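Flower Table Project at Lalladside: progress report to the Stevirano Fund
4 May 2022

Dear all at the Stevirano Fund,

This is our second report on the flower table, and I'm very glad to say there is a lot more to tell than there was in November, when we had a room, a box of pots and a list of good intentions. The sessions are running, people are coming back to them, and the table has become the part of the week I get asked about most often in the corridor.

What we said we would do

The grant was for a potting activity that could go on all year at Lalladside, in any weather, with people who may have tired hands, poor grip or little confidence with plants. We asked for money for artificial flowers, pots, real soil, trays and small hand tools, plus the hours to run the sessions. We wanted the soil to be real even though the flowers are not. Filling, patting down and brushing up are most of the pleasure of potting, and you can't get that from a pot of foam.

Since the last report we have held 26 sessions, and 68 people have sat down at the table at least once. Several of them told us at the start that gardening wasn't for them and now have firm opinions about how deep a stem should go.

The table itself

We chose a plain, pale top because soil shows up on it so well. People can see where it has gone and sweep it up themselves, and for anyone whose eyesight isn't what it was, a dark pot of earth or a red bloom stands out beautifully. The wall behind is grey and we have left it bare for the same reason. I had wanted to put up posters (I still have them, rolled up in my office) but Nicanor Bermúdez, who leads the sessions, talked me out of it and he was quite right.

The small tools have had a lot of thought. A long, thin handle with a rounded end is good for making a hole in the soil and for easing it back round the stem afterwards. The short, chunky ones we bought first looked sensible in the catalogue and were hardly touched.
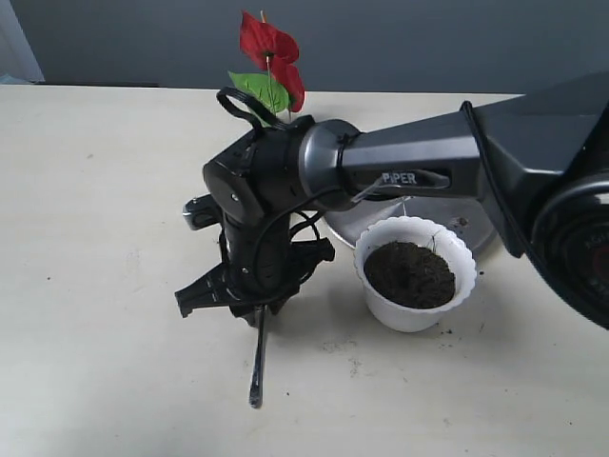
The flowers and pots

The red anthuriums were an easy choice in the end. We tried a mixed box from Flirby in the first month, with a good many small, fiddly blooms, and most of those now live in a vase on the windowsill in the lounge. An anthurium has one big glossy flower, a broad leaf and a bundle of stems you can get hold of, and it makes a proper display as soon as it is in the pot. There's no half-finished look about it, which matters if you've only got the energy for one.

The pots are small, white and plastic with a wavy rim. They weigh very little, they wipe clean, and they look far nicer on a shelf than I expected for the price. We fill them nearly to the top. Early on we were mean with the soil and the flowers leaned over as soon as the pot was moved, so the rule now is to fill well, press, and fill again.

Round metal trays were a late addition to the budget and I'd like to thank you for agreeing to the change. They have a raised rim, so a spill stays put and can be tipped back into the bag. We get through much less soil than we did.

How a session goes

Each person starts with a pot, a flower and a share of the soil. The flower is held low down, by the stems, close to the rim.
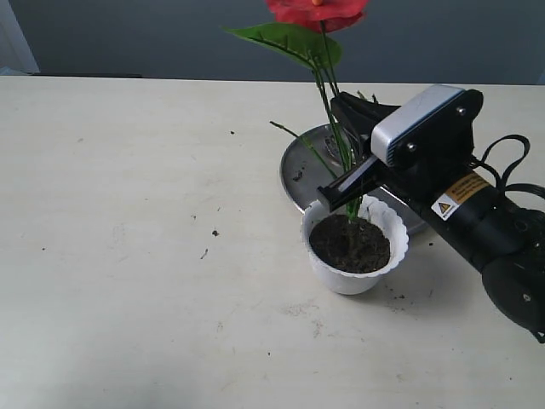
Holding it there gives far better control than holding it by the head, and it saves the leaf from being bent. The soil is pressed in round the base, the pot is turned, and any gaps are filled. After that it is time for arranging, which can take two minutes or the rest of the hour depending on who is doing it! Then comes the sweeping up. I had assumed people would drift off at that point, and plenty of them stay for it.

What hasn't gone so well

Storage is a nuisance. The flowers are tall for the cupboard we were given and the top petals get squashed if we're not careful. We have lost 3 blooms that way and are now keeping the rest upright in a deep crate. The soil dries out between sessions as well, and dry soil runs off the tool and won't hold a stem, so it needs a little water stirred in beforehand. That job wasn't in anyone's hours and we have added it to the setting-up time.

The table is showing a few scuffs. We don't propose to spend anything on it.

Next steps

The Cortés building has asked for a table of its own and we would love to say yes. Most of what it needs can come out of the existing stock, though we would have to buy more pots and another set of tools. Nicanor is drawing up the costs and I will send them on separately.

We would also like to try a second kind of flower with an equally sturdy stem, so that the regulars have something new to get their hands on. Suggestions so far include lilies, sunflowers and, from one very determined gentleman, a cactus.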